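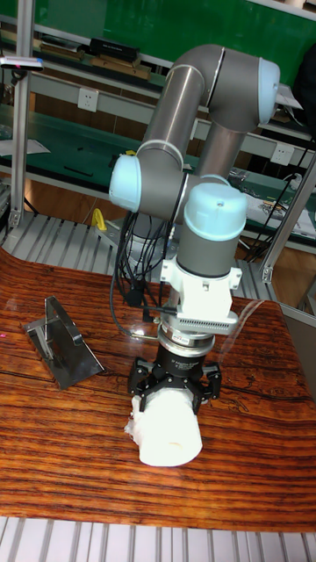

Wrapping Things Up: How Paper Keeps Objects Safe

When people move to a new home, or when a museum sends part of its collection to another town, many small things have to travel. Cups, vases, jars and ornaments may be bumped and shaken on the way. Wrapping them in soft paper is one of the oldest and simplest ways to protect them.

Why do things break?

A hard object breaks when a strong push lands on one small spot. Imagine two china cups side by side in a box. When the truck goes over a bump, the cups knock together. The whole force of the knock goes into the tiny place where they touch, and a crack may start there.

Soft paper changes this in two ways. First, it keeps the cups apart. Second, it squashes a little when it is pushed. Squashing takes time, even if it is only a small part of a second, and a slow push does less harm than a sudden one.

The secret is air

A flat sheet of tissue is very thin. Crumple it gently and it becomes much thicker, although no paper has been added. The extra space is filled with air. The folds and creases act like many small springs, and the air between them leaves room for the paper to bend.

For this reason, packers do not pull the paper as tight as they can. Paper that is stretched flat against a cup has very little air left in it.

How is a round object wrapped?

A box is easy to wrap because its sides are flat. A jar or a tall cup is harder. At the Hirley Museum of Home Life, packers place the object on its side near one corner of the paper. They roll it toward the opposite corner and fold the loose paper in at the ends as they go. A handle or a spout is given its own small pad of paper before the rolling begins.

Veronika Plattner teaches packing at the museum. "Children often hold a wrapped cup by the loose end of the paper," she says. "We ask them to hold the cup itself, through the paper, and to put it down slowly."

A very big move

Last August the museum moved its kitchen collection from Culton to a new building in Hirley. There were 1,048 objects on the list, and 884 of them were made of china or glass. The packers used 3,000 sheets of plain white tissue. Each parcel was given a number, and the same number was written on the list, so that every object could be found again without opening the wrong one.

Plain paper is used for a reason. The ink on newspaper can rub off and leave gray marks, which are hard to clean from a pale cup.

Try it yourself

You will need a plastic cup, three sheets of tissue paper and a shoe box.

Wrap the cup in one flat sheet and put it in the box. Close the lid and tilt the box from side to side. Listen to the sound.

Now crumple the other two sheets and tuck them around the cup. Tilt the box again. Is the sound louder or softer? Can you feel the cup moving?

Words to know

Cushion - to make a bump softer.
Crease - a line left in paper after it has been folded.
Fragile - easily broken.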